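January 25, 2018

Glue notes, continued from the December batch. Same question as before: does the Bugti hide glue really do what the bag says, or have we all been talking ourselves into it because it costs more than the Kunmont stuff?

Where I'd got to. In December I glued up offcuts of spotted gum and hoop pine, end to face, and the Bugti joints held better on the pull than the Kunmont ones. Everyone at Aststead was pleased. I wasn't, much. The Bugti joints were done in the morning when I was fresh and the glue pot had just come up to heat. The Kunmont ones were done after lunch out of a pot that had been sitting there cooking for hours. Hide glue that's been cooked too long goes weak, any old book will tell you that, so all I may have shown is that stale glue is worse than fresh glue. Hardly worth the timber.

So this time I did it over, and tried to be less of a mug about it.

**What I changed**

- Both glues soaked overnight in cold water, same jar size, same shelf.
- One glue pot, 30 minutes at heat before the first joint, whichever glue was in it.
- Swapped glues after every pair so neither got the best of the day. A pain, as the pot has to be washed out every time.
- All hoop pine. Dropped the spotted gum, it's oily and I think it was muddying things.
- Faces planed the same day. No sanding, no toothing.

Clamped each joint up and left it alone. I had the urge to go round giving the clamps an extra nip and didn't. The old clamp with the bent handle never pulls up the same as the rest, so it stayed in the drawer.

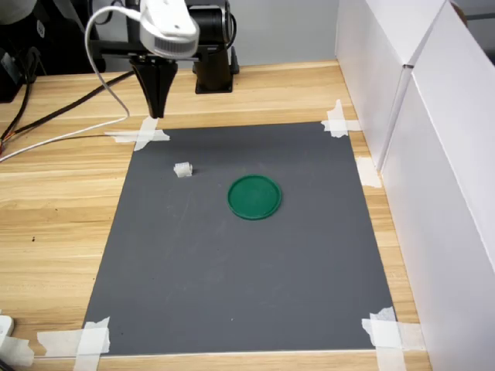
The pull rig is still the weak spot in all this. It's a lever and a bucket, and you add sand until something lets go, then weigh the bucket. It doesn't care how fast you pour, or so I was told, but I'm not convinced. On a couple of the early joints I got impatient and tipped the sand in with a rush and they went sooner than I'd have guessed. Could be chance. From there on I used the small scoop for every one and waited between scoops.

**Results**

Made 20 joints, half of each. One of the Kunmont ones was knocked off the bench before it got anywhere near the rig, my elbow, so 19 tested. I haven't counted the dropped one as a failure and I haven't made another to replace it. If somebody wants to argue that I should have, fine.

Of the 19, 11 broke in the wood and the rest let go at the glue line. Wood breaks are the ones you want. They were split between the two glues near enough evenly that I wouldn't bet a sandwich on the difference. Bucket weights overlap all the way along. The best joint of the lot was a Kunmont and so was the worst.

The December gap has gone, then. I can't say it was the stale pot that did it, as I changed several things at once (see list) and that was silly if I wanted to know which one mattered. Still, I'd want a good deal more before I told anyone to pay extra for Bugti.

Things I don't trust about my own numbers:

1. Pine is soft. When most of the joints break in the wood you're mostly testing the wood. A harder timber would push the glue more, but then we're back to the oil problem. Maybe maple, if there's any left on the rack.
2. I knew which glue was which. I don't think I poured differently but then I wouldn't think so, would I.
3. Same bag of each. A bad bag or a good bag would look just like a bad brand.
4. Testing was done in dry weather. The complaint that started this whole thing was chairs coming loose in a damp house on the coast, and nothing here says a word about damp.

The Gostberg sheet says their glue is "moisture tolerant". Tolerant of how much, for how long? No figures given, only a drawing of a chair with a raindrop beside it. I've left it out until they send something better than that. I did ask.

**Smell**

Bugti smells less. That part I'll give them. If you're in a small room with it all day that may be worth money to you, but then say so and don't call it strength.

**Next**

Get someone else to mark the joints with numbers and keep the list in their pocket until I'm done. Maple or something like it. Two bags of each if the budget runs to it. Half the joints to spend a fortnight in the damp cupboard before pulling. Change one thing at a time, for once.

The wash-up brush for the glue pot is stuffed, need a new one. Sand bucket handle is going too.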